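Dimensionner un groupe électrogène pour un petit atelier

stoder_12
Messages : 581
Bonsoir. Je cherche à secourir l'éclairage et un congélateur avec un groupe de 3000 W. Le congélateur est donné pour 150 W, mais le disjoncteur du groupe saute au démarrage du compresseur. Panne ou sous-dimensionnement ?

Hamel
L'appel de courant d'un compresseur monte à plusieurs fois le nominal. À 3000 W, ça devrait passer quand même. Vérifiez la rallonge : section et longueur ?

stoder_12
2 × 25 m en 1,5 mm², bout à bout.

ploltov
Trop long pour cette section. Passez en 2,5 mm², enrouleur entièrement déroulé.

Hamel
Pas d'accord. La chute de tension gêne le démarrage, elle ne fait pas déclencher un disjoncteur côté groupe — sauf si le moteur reste bloqué. Je mesurerais d'abord à la pince.
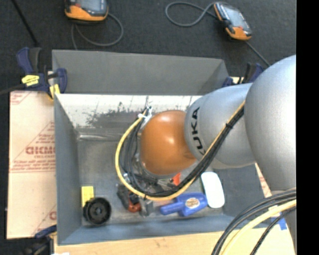

Valentin Brunet
Même avis que Hamel pour la mesure, mais je changerais la rallonge de toute façon. Relevez aussi la fréquence à vide et en charge. Sur mon Mesgate, le régulateur était déréglé et le symptôme identique.

stoder_12
Merci. Je mesure en janvier, quand je récupère la pince.

ploltov
Essayez le 2,5 avant, c'est l'affaire de 2 minutes.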